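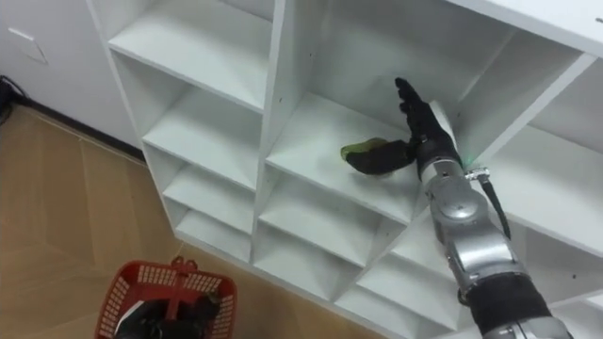

4. What people told me about open shelves

I went into the interviews expecting complaints about space. Most of the 37 households I visited in Rencombe had less of it than they wanted, so it seemed like a safe bet. What I got instead was a lot of talk about dust, guests and mothers-in-law. Johanna Fankhauser had warned me about this after her own pilot in Manurung, and I should have listened!

The strongest pattern was in the rooms people shared. When a shelf had no doors, everyone in the home felt free to comment on what was in it (and they did, at length). Closed cabinets got left alone, even the messy ones. In 11 homes the open unit had a clear owner, usually whoever had put it together, and those shelves changed the least between my two visits in July. I had coded ownership by who paid for the unit — a mistake I fixed after Ross Rennie read the first draft.

Lower compartments were a separate story. Parents gave them to the kids and then took them back once school papers started piling up.

Figure 3. Open cubby-style shelving in white, with the compartments empty. 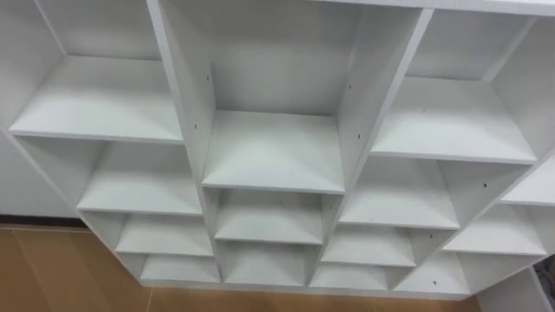
Does having more compartments make people put things back more often?

Only up to a point, going by what I heard. People with a few big openings kept losing small stuff behind large stuff, while people with lots of little ones forgot which opening was for what. Labels helped in the homes where one person had written them all, and I come back to that in Section 5.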